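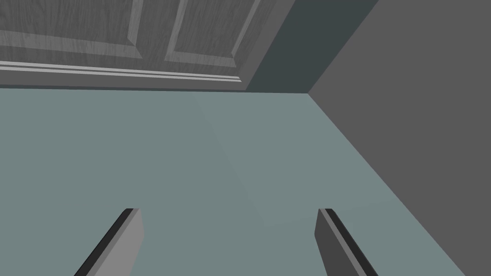 Pinza de cocina

La pinza de cocina (también tenaza de cocina, pinza de servir o, en algunas zonas, simplemente "las pinzas") es un utensilio de mano formado por dos brazos unidos por un extremo o cruzados en un eje, que sirve para coger, dar la vuelta o trasladar alimentos sin tocarlos con los dedos. Se emplea en la plancha, la parrilla, la fritura, el servicio de mesa y la pastelería. Hay versiones muy especializadas: hielo, azúcar, espárragos, caracoles, pasta larga.

Nombre

Pinza y tenaza se usan casi como sinónimos. En hostelería suele reservarse "pinza" para los modelos ligeros de muelle y "tenaza" para los articulados o de brazo largo, aunque la distinción no es firme y cambia de un catálogo a otro. En plural o en singular, indistintamente. En textos antiguos aparece "tenacillas", sobre todo para el azúcar y para el rizado del pelo, lo que ha dado lugar a más de una confusión en los inventarios domésticos.

Historia

Las tenazas de fuego son mucho más viejas que las de mesa. Herreros y fundidores las usaban para el metal, y del taller al hogar el paso es corto: brasas, leña, ollas. Para la comida en sí, poca documentación hasta la Edad Moderna. En Asia oriental el papel lo cubrieron en gran parte los palillos largos, todavía habituales para freír.

Las tenacillas de azúcar se extienden en Europa con el consumo de té y café, cuando el azúcar se vendía en pan y había que partirlo en trozos irregulares. Las primeras tenían forma de tijera, con anillas para los dedos. Más tarde se impuso el arco, una sola lámina de plata doblada en U, más barata de hacer y menos dada a romperse por el eje.

El modelo de muelle con cabezas festoneadas, hoy el más corriente en cocinas profesionales, se generaliza en el siglo XX con el acero inoxidable estampado. La silicona en las puntas llega después, empujada por las sartenes antiadherentes.

Tipos

Por mecanismo:

De arco. Una sola pieza, la elasticidad del propio material devuelve los brazos a su sitio. Azúcar, bollería, emplatado.
De muelle. Dos brazos con bisagra en la base y un resorte. Casi siempre con anilla o pestillo para guardarlas cerradas.
De tijera. Brazos cruzados, con anillas. Más fuerza, menos alcance. Ensalada, pan.
De pala. Brazos anchos y planos, uno a veces perforado, para pescado y fritos delicados.

Por uso hay otras muchas. Las de espárragos llevan un tope para no aplastar el tallo. Las de caracoles funcionan al revés: se aprietan para abrirlas y al soltar sujetan la concha. Las de espagueti tienen púas. Las de emplatar, muy finas, vienen directamente del instrumental médico y en algunas cocinas se siguen comprando en tiendas de material sanitario.

Materiales

El acero inoxidable domina. Aguanta el calor, el lavavajillas y los golpes, pero raya los recubrimientos. La madera y el bambú se usan para tostadas y encurtidos; no conducen apenas el calor, en cambio absorben olores y se agrietan si se dejan en remojo. El nailon se ablanda cerca de la llama. La silicona resiste temperaturas superiores a 200 grados según fabricante, conviene mirar la ficha de cada modelo. Plata y alpaca, ya casi solo en vajilla antigua.

La unión entre la punta de silicona y el metal es el punto débil de muchos modelos baratos. Se acumula grasa, luego agua, luego huele. Las puntas desmontables lo resuelven en parte – se pierden, eso sí.

Diseño y ergonomía

Tres variables mandan: longitud, tensión del muelle, forma de la cabeza. Las cortas dan precisión y queman los nudillos. Las largas alejan la mano de la brasa pero cuesta controlar la punta, cualquier holgura en la bisagra se multiplica. Un muelle duro cansa en servicios largos, sobre todo a quien tiene la mano pequeña; uno blando no abre bien cuando hay grasa.

La cabeza festoneada agarra bien la carne y mal los alimentos finos. La lisa al contrario. Gonçalo Meireles, autor de un breve manual sobre utensilios de parrilla, propone juzgar una pinza por el cierre: las dos puntas deben tocarse a la vez y en todo el borde, sin que una monte sobre la otra. Recomienda probarlo con una hoja de papel antes de comprar. El mismo manual dedica 15 páginas a las bisagras, bastante criticadas en su momento por escasez de dibujos.

Entre los modelos comentados en esa obra figuran la Pristetti, de muelle oculto en el mango, y la Dedholm, de brazos planos y pestillo lateral. La serie Rocha, pensada para brasa, alcanzaba casi el medio metro y se dejó de fabricar por problemas con el remache. La Pista era de arco, para pastelería.

Uso

En plancha y parrilla se prefiere la pinza al tenedor, que pincha la pieza. Para la fritura se usa junto con la araña. En ensaladas y bufés cada bandeja suele llevar la suya, tanto por higiene como para evitar mezclas entre alimentos, algo importante con los alérgenos.

Con carne o pescado crudos se aconseja tener 2 pinzas, una para el producto crudo y otra para el cocinado. Lo de pasarla por la llama "para que se limpie" está muy extendido y no sustituye al lavado.

En la mesa, las tenacillas de azúcar se dejan dentro del azucarero o apoyadas al lado, nunca en el platillo de la taza. Esta norma aparece en manuales de urbanidad, con variantes. Hoy poco seguida.

Limpieza y conservacion

Agua caliente y detergente, insistiendo en la bisagra y debajo del muelle. Secar abiertas. Las de madera, sin remojo y con algo de aceite mineral de vez en cuando. La plata se ennegrece con el huevo y con la sal. Si los brazos pierden la alineación se pueden enderezar a mano en los modelos de lámina; en los de muelle, rara vez merece la pena.

Fuera de la cocina

El mismo principio de dos brazos enfrentados se encuentra en las pinzas de depilar, las de filatelia (de punta de espátula, para no marcar el papel), las de laboratorio y las de chimenea. Las de filatelia se usan a veces en repostería para colocar adornos de azúcar, tambien las de relojero.

Véase también

Espumadera
Araña (utensilio)
Palillos
Cubertería de servir
Tenacillas de rizar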